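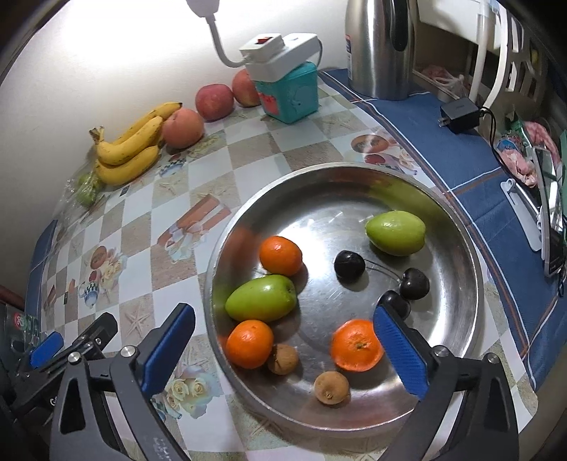 그림 1. 금속 쟁반 위의 과일과 벌어진 그리퍼. 쟁반 바닥의 반사에 주의할 것.

5주차 강의노트: 인식이 맞았다는 말을 어디까지 믿을 것인가

지난주에 끝내지 못한 이야기부터 한다. Clekmont 파이프라인은 검출, 자세 추정, 파지 후보 생성, 경로 계획의 순서로 돈다. 논문 그림에서는 네 상자가 화살표로 얌전하게 이어져 있지만, 화살표마다 가정이 하나씩 숨어 있다. 오늘은 첫 번째 화살표만 본다.

1. 검출기의 신뢰도 점수

점수 0.9가 "열 번 중 아홉 번 맞다"는 뜻이라고 생각하는 사람이 아직 많다. 보정(calibration)을 따로 하지 않았다면 그런 뜻이 아니다. 그림 1의 초록색 과일 하나는 쟁반 벽 쪽 금속면에 초록색 반사를 만든다. 검출기가 반사까지 물체로 잡고 높은 점수를 주더라도 나는 놀라지 않겠다. 깊이 값도 마찬가지다. 광택 있는 스테인리스에서 나온 깊이는 일단 의심하고, 구멍 메우기 필터를 거친 값은 더 의심해야 한다. 필터는 모르는 값을 그럴듯한 값으로 바꿔 놓을 뿐이다.

작은 과일과 가는 꼭지는 또 다른 문제다. 체리 꼭지는 마스크에서 쉽게 사라진다. 집는 데 상관없다고들 하는데, 꼭지가 이웃한 체리 쪽으로 뻗어 있을 때도 그런지는 시험해 보고 말하자.

2. 배경이 물체처럼 생겼을 때

무늬 있는 식탁보는 좋은 시험대다. 인쇄된 찻잔과 장미에는 윤곽도 있고 색도 있는데 높이만 없다. RGB만 쓰는 모델은 여기서 무너질 수 있고, 깊이를 함께 쓰는 모델은 평면 추정이 맞는 동안만 버틴다. Khalaf 데이터 분할에서 시험 프레임 395장 중 63장이 이런 오검출을 포함했다. 평균 정밀도 한 줄만 보고한 조는 이 사실을 알아채지 못했다.
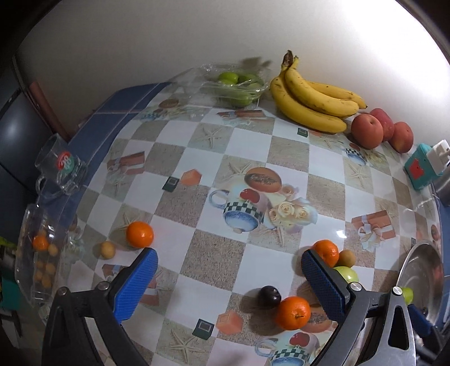 가림도 따로 다루어야 한다. 손가락 패드 뒤로 사과가 일부만 보이면 추정된 중심은 보이는 쪽으로 밀린다. 계획기는 그 중심을 참값으로 받아 충돌 없는 경로를 내놓는다. 경로는 수학적으로 흠이 없고 목표점만 틀렸다. 이런 실패를 "제어 오차"로 기록하는 습관은 버리기 바란다.

과일끼리 붙어 있는 경우도 같은 식으로 따져 보라. 두 물체가 한 마스크로 합쳐지면 파지 폭 계산이 통째로 어긋난다. Flarketico의 후처리 모듈은 이를 분리해 준다고 설명서에 적혀 있으나, 우리 로그로는 확인하지 못했다. 132개 장면을 돌린 결과는 조마다 달랐고, 임곗값을 누가 어떻게 골랐는지 적은 조는 2개뿐이었다.

3. 토론: Aisyah Saragih의 반론

Aisyah Saragih 조교는 단계별로 나누지 말고 종단간 정책으로 가면 위의 문제가 대부분 없어진다고 본다. 나는 없어진다기보다 들여다볼 자리가 없어진다고 생각한다. 중간 출력이 없으면 초록색 반사를 잡았는지 사과를 잡았는지 물어볼 데가 없다. 다만 단계별 구조가 더 잘 집는다는 증거도 나에게는 없다. 양쪽 모두 근거를 가져올 것.

과제 (금요일까지)
- Citex 뷰어로 자기 조의 실패 프레임을 열고, 원인을 검출, 깊이, 가림, 계획 중 하나로 표시한다. 둘 이상이면 둘 다 적는다.
- 임곗값을 바꾼 경우 바꾸기 전 결과도 함께 낸다.
- 성공 사례만 모은 영상은 받지 않는다.

읽을거리는 강의 게시판에 있다. 신뢰도 보정 부분은 다음 주에 이어서 한다.

최종 수정: 4월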